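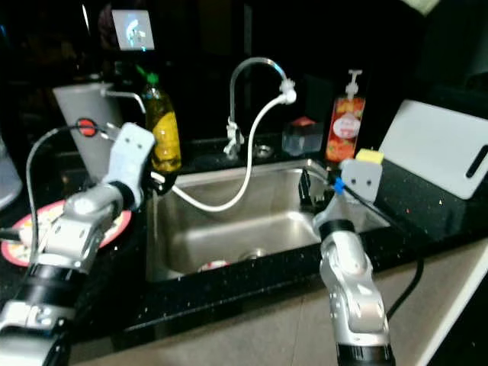
The rulebook at Irkero runs to 874 lines, and the woman who wrote most of them would like you to know that she cut it down from 2,093.

"People kept adding rules after every bad afternoon," she says. "We had three about sponges."

She is in charge of safe practice for the company's kitchen robots, a job she describes as being paid to ruin demos. Her favorite rule is the first one: no hands over the counter while the arms are powered. It has been broken most often by engineers, usually to rescue a plate.

"Let the plate go. I have a budget for plates. I don't have one for fingers."

Water gets its own chapter. Cables have to be checked before each session at a sink, and the stop button must be within reach of someone who is doing nothing else. "Not answering email. I've seen the email thing."

She is less sure about standards from outside. The draft going around the Kerslake and Drotham labs since March assumes a fence around every arm. "Fine for a factory. Try doing dishes through a fence."

Does anyone read all 874 lines? New hires sign a sheet saying they have. She once hid an offer of free lunch on line 400, and has so far bought two lunches, one of them for the person who proofread it.

The next revision adds a page on dish soap.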